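OK so I've been promising this for weeks. Thread on the rules we use at Cluswood for hand-held gripper recording, meaning a person does the chores with the grippers and the robots learn from it later. Grab a coffee, I talk a lot.

Background for the new folks: I look after the rulebook. It started as a sticky note, and as of April it's version 13, and people have Opinions about it. Good! Keep sending them.

Most of the fights are over doors and stairs, so I'm starting with doors and stairs.

Two hands, two grippers, one railing:
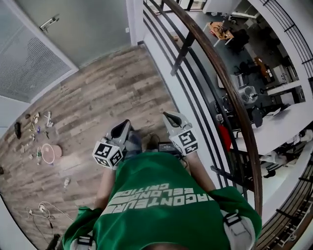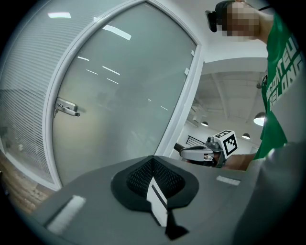
Rule one in our book is "know where the drop is." Before anyone straps in, they walk the whole area with empty hands and say out loud where the stairs start, where the railing ends, and which way every door swings. Yes, out loud. Yes, you feel silly. You feel silly for maybe a week and then it's just what you do.

The out loud part came from Eftychia Karras, who used to train forklift drivers and brought a bunch of habits with her. I fought her on it. I lost, and I'm glad I lost, because the first time I did it properly I found a stair edge I'd been walking past without thinking for months.

Here's the thing about wearing gear on your head and holding a tool in each hand: you can't catch yourself the way you normally would. Your hands are busy! If you trip, your instinct is to protect the expensive thing. So we wrote it down in big letters: DROP THE GRIPPER. We will fix the gripper. Please drop it.

(We had people practice this on a foam mat. Everybody laughed and then nobody could do it on the first try. Your fingers really don't want to let go.)

Railings. Our rule is that a railing is a railing and never a shelf or a thing to lean your hip on to steady a shot. If the task brings you close to one, both feet stay flat and you don't reach through or over. If the object you need is on the other side, the task gets rewritten. I'll repeat that for the people in my replies: the task gets rewritten, not the rule.

Next up is floor pickups, which look like the easiest job in the world and are the one I get the most complaints about. Bending over with a harness on is tiring in a sneaky way. You don't notice until you stand up and the ceiling goes for a little spin.

So for floor work: kneel or squat if you can, switch with a partner, and the partner decides when you switch. The person doing the work is a terrible judge of how tired they are. I include myself. I'm the worst one.

We also say floor tasks near stairs get a keep-clear strip between the objects and the opening. Mark it before you lay anything down. Small stuff rolls, and the last thing you want is to chase a bottle cap toward a stairwell with your eyes on the bottle cap.

And please look at what's below you! If you're on an upper floor with an open railing, somebody may be sitting underneath at a desk, having a perfectly nice day. We won't run small-object tasks up there unless the spot below is empty or the people in it have been told and moved over. This one went in at version 6 and I can't believe it took that long.

Cables. Sigh. Cables.

Rule: any cable that isn't part of the task goes out of the walking area before the take. Any cable that IS part of the task gets named on the task card. I can't tell you how many arguments have gone "was that charger supposed to be there?" "I thought you put it there." "I thought YOU put it there." Write it on the card and that argument goes away.

Cables on the person are a separate rule. Anything running from your head or your back gets clipped down with enough slack to look at the floor and at the ceiling. Do the nod test: chin down, chin up, look left, look right. If you feel a tug, fix it before you start, because you won't fix it once you're in the middle of something. You'll just hold your neck funny for an hour.

Loose straps get tucked too. A dangling strap end next to a door lever is how you end up attached to a door.

Speaking of! Doors. People think doors are easy. A door is a heavy thing that moves when you aren't looking at it, with a gap on the hinge side exactly the size of a finger.

Our door rules, short version. Check who's on the other side first. Never work the door and carry something fragile in the same take unless the card says so. Keep your other hand off the hinge side. And if it's a glass door, treat it like it's going to swing back at you.

Frosted glass gets its own line in the book. You can see there's a shape on the other side but you can't tell if the shape is a coat rack or a coworker. So somebody stands where they can see both sides, or you knock. Knocking is allowed! Nobody will think it's weird data. We trim the start anyway.

Lever handles are nicer than knobs for the grippers, no contest. But they also invite people to yank. If you have to pull hard enough to shift your feet, stop and put it in the notes. "Door sticks" is a useful note. "Door stuck so I hung off it" is how I get a phone call.

Someone asked me why we don't just ban stairs and doors. Because the robots are going to live around stairs and doors! If all your recordings happen at a nice clean table in the middle of a room, that's the only place your robot is going to be any good. The rules exist so we can do the awkward places without anyone getting hurt.

Now privacy, and this is where I get a bit preachy, sorry in advance.

When you have cameras on your head and on your tools, you're recording everything you turn toward. Including your partner. Including whoever walks by with a sandwich. People forget the gripper camera the most. They'll carefully avoid looking at somebody and then point their hand right at the person's face.

So faces get blurred before anything leaves the building. That includes the people who work here and say they don't mind. I don't want a rule that depends on someone feeling comfortable saying "I do mind" in front of their boss.

Blurring is the backstop though. The first step is the sign on the door and the quick hello. "Hi, we're recording, want to wait or want us to stop?" It takes no time. The answer is sometimes "stop," and then you stop, and you don't sigh about it.

Screens and paperwork count too. If you can see a desk from where you're working, even a floor down, go look at what's on the desk. Flip the papers, lock the screens. We learned to do this as part of the walk-through, same loop as the stairs and doors.

T-shirts with words on them: this comes up constantly. We allow them. I know the folks at Christodoulou want plain shirts only and I get the argument. My feeling is that real people wear shirts with words on them. What we do ask is no name badges and nothing with your own name on it. Everything else, wear what you like.

Marker cubes! Not safety exactly, but it's in the book so it's in the thread. Don't hold the gripper by the cube. Don't set the gripper down on the cube. Don't clean the cube with whatever's under the sink. If a face gets scuffed, swap it and log it. A scuffed marker means somebody downstream spends an afternoon wondering why your left hand is flying through a wall.

The log, while I'm here. We did a cleanup of the last 700 incident and near-miss notes, and the best ones were tiny. "Wobbled on the turn." "Didn't see the step." "Partner was texting." Nobody was hurt in any of those and every one of them taught me more than a polished report would have.

To get those notes you have to make them painless. Ours is one box. No dropdown, no severity score, no manager's name. The minute we tried a form with a severity score (hello, version 9) people stopped writing and started asking me what a "2" meant. I didn't know what a 2 meant!

About partners. The spotter's whole job is spotting. They don't reset objects while you're moving, they don't check their phone, they don't answer the nice lady from Dullaria who's here for the tour. If the spotter has to do something else, the take is over. Full stop.

Also the spotter can end a take for any reason or no reason. The word is "park." We used to say "stop" but people say stop all the time in normal talk. "Park" means grippers down, feet still, breathe. New people love yelling it. Let them.

Money question, because someone always asks: the foam mat, the strap clips, the floor tape and the door signs for our whole upstairs came to $899. I had to fight for it, and I had it in a spreadsheet and everything. If you're pitching this to your own boss, steal my spreadsheet.

Things I still haven't figured out: how long a floor session should be for different people (a flat time limit feels wrong to me), whether the walk-through should be recorded too, and what to do about glare off glass when it's bad enough to mess with depth. If your group has a good rule for any of those, I want it. Collow people, I know you've got something on the glare one, you were very mysterious about it at lunch.

I'll put up the full text of version 13 once Eftychia finishes crossing out my jokes. Replies are open, going to go tape a floor now.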